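Pelline is an independent training school for the household textile and laundry trades. It was established by Deepak Goel, who remains its director, and it occupies two floors of the former Semwal mill building.

The school enrolls 48 students in each intake. Courses begin in July and cover fabric care, pressing, mending and the finishing of table and bed linen. Instruction is given in small groups, and every student completes 200 hours of supervised practice before the final assessment. 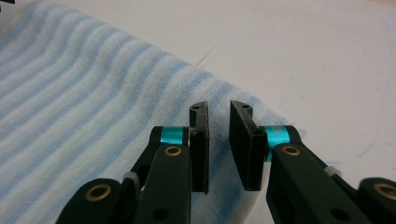 Admission is open to applicants of all ages, and no previous experience is required. Almost 300 graduates now work in hotels, hospitals and private service — a number of them return each year as guest instructors. Students who wish to continue may apply for the Gradance certificate, an evening course in linen room management.

Pelline receives no public funding. Fees are reviewed once a year by the board, and a limited number of reduced places are offered to residents of the Jokska district. Application forms may be requested from the school office.

Page last revised 25 September 2022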